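The new roster at Ziltadgate

Posted 2019-01-11

The new roster started on the first of the month, so I have now worked enough of it to write something down. A few people asked after my post in November, when we were still voting, and I said I would follow up once I had a full set of nights behind me. I have had four nights so far. It will have to do.

For anyone who came in since then: I work underground at Ziltadgate, which is a zinc and lead mine with a little silver in the concentrate. I'm on the haulage side. I drive a loader most of the time and a truck when they are short. The mine used to run three eight-hour shifts, five days on and two off, with weekend overtime by sign-up. It now runs two twelve-hour shifts on a 28 day cycle. You do seven days, then seven off, then seven nights, then seven off. The company first proposed it two years ago and it went nowhere. Last fall they brought it back with a bigger shift allowance and a line about no layoffs through the end of the contract, and that time it passed.

The count was 372 in favor. I won't put the number against on here because the local asked us not to, but it was closer than the company newsletter made it sound. I voted no. I said so at the time and I'm not going to pretend otherwise now that I have seen my first paycheck under it.

The paycheck is fine. Base rate is the same. The allowance for nights is better than the old one, and the twelve-hour days have four hours at the higher rate built in, so on paper I come out a bit ahead of a normal month. Where I lose is the weekend sign-up, which is gone. I used to take two or three of those a month and so did most of the truck drivers. If you never took overtime, you got a raise. If you took a lot, you got a small cut and more days at home. That was all in the handout Enikő Juhász put together for the local before the vote, and her numbers were right to within a few dollars in my case. She did one sheet for each job class. I would still tell anybody to look at those sheets and skip the glossy one that came in the mail.

The thing I was wrong about was the travel time. I live in Evonby and it takes me forty minutes to get to the gate if the pass is clear. On the old roster I made that drive five or six days a week. Now I make it seven days in a row and then I don't make it at all for a week. Over the cycle that is fewer trips, fewer tanks of gas and less wear on the car. I had done the arithmetic before the vote and I knew it was fewer, but I didn't give it much weight. In January it matters more than I figured. There were two mornings last week when the pass was closed and I was at home in my kitchen.

The thing I was right about was hour ten. We work off the 1000 level now, and from the cage it's a long ride out to the east stopes. Under the old shift you lost an hour to getting in and getting out, and that left seven at the face, less lunch. The company's main argument was that you lose the same hour either way, so a longer shift means more of it is spent digging. That is true and I can't argue with it. But the first eight hours of a twelve are not the same as the last four. On my second night I noticed that I had stopped checking my mirrors on the return leg. I was just following the wall. I pulled into a cutout, got down, walked around the machine twice and drank some water. Then I was all right until the end. I reported it on the fatigue card, which you are supposed to do, and my shift boss, Kálmán Sipos, read it and moved me to the muck pile at the ore pass for the last two hours the next night. It's less driving and more sitting with the bucket up. That helped.

I want to give him credit for that, since I have complained about him on here before.

The cards are a good idea if people fill them out. From what I hear on the other crew they mostly don't. There are 62 of us on my crew and I would guess the same few people write a card every time and the rest put a checkmark next to "no concerns" in the lunchroom. I understand it. You don't want your name on it. The local has asked for the cards to go to a joint safety meeting with the names off, and the company has said it will look into that. It was supposed to be settled before the first shift and it wasn't.

Lunch is another one. There are two breaks now, thirty minutes each, and the second one falls somewhere in the ninth hour. The lunchroom on our level has one microwave. On eight-hour shifts that was no problem because most people brought sandwiches. Nobody wants two sandwiches twelve hours apart, so everyone is heating something up, and if you come in from the far end of the drift you can spend half of your break standing in line. Somebody wrote "second microwave" on the suggestion board and somebody else wrote the price of one underneath it. I brought a wide thermos last night and filled it with bean soup. It was still hot at three in the morning. I'll keep doing that.

Sleep has been the hardest part. I put foil over the bedroom window, with a blanket over that. The first day I slept four hours, the second day five, and after that close to six. The house next door has a dog that goes out at noon. My sister told me to try earplugs and I had been stubborn about it because I wanted to be able to hear the phone. I use them now and I put the phone under the pillow on vibrate.

I asked Gopinath Achari how he does it. He worked this kind of roster at an open pit for nine years before he came here, and he is one of the few who voted yes without having to think it over. His advice was to eat a real meal before going in, eat light on shift, and not try to switch back to days right away when your nights are done. He stays up until two for the first couple of nights off and brings it back an hour or two at a time. He also said the first cycle is the worst and the third is when you know whether it suits you. So I have until spring to make up my mind, for all the difference that will make.

The part I can't speak to is families. I live alone and my kid is grown. Aranka Szűcs, who works in the mill, has two in grade school, and her husband is on the opposite crew. On paper that means one of them is always off, and the company used couples like them as an example in the presentation. What it means in practice is that they see each other at the kitchen door. She voted no for that reason and asked to be moved to the same crew as him, then found out she would have to pay for child care during the weeks they are both on. The request is still open. I hope they work something out, and there are five or six couples in the same position.

There was some talk in the comments last time about whether the price of zinc was behind all this. I don't know. It was higher a year ago than it is now, and when it drops everybody upstairs starts talking about cost per ton. The contractor that hauls our concentrate, Derix, laid off drivers before the holidays, and that got people worried in time for the vote. I am not saying anybody planned it that way. I am saying the no-layoff line in the offer looked a lot better in the week we voted than it had looked a month before. If the price comes back up I would like to see the weekend sign-up come back with it for those who want it, but there is nothing in the agreement that says it has to.

The agreement does have a review in it. After six months the company and the local sit down with the injury reports, absences and tonnage and decide whether to keep the roster, change it or go back. Going back takes another vote. I have started writing down my own hours, sleep and anything that went wrong in a notebook, and I'd suggest other people on either crew do the same. It doesn't have to be long. Mine is a line or two per shift. When the review comes I would rather have that in my hand than try to remember what January was like. 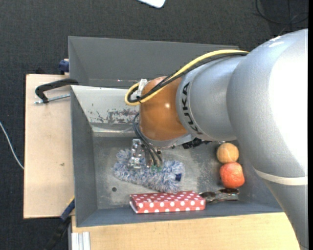
I have three more nights and then seven off. I plan to spend the first one asleep and the second one fixing the gutter that came down in the ice. If the pass is open I'll drive over to see Emese Fekete, who retired from the hoist room last year and wants to hear how the cage schedule is working with only two shift changes. I'll post again after the next set of days.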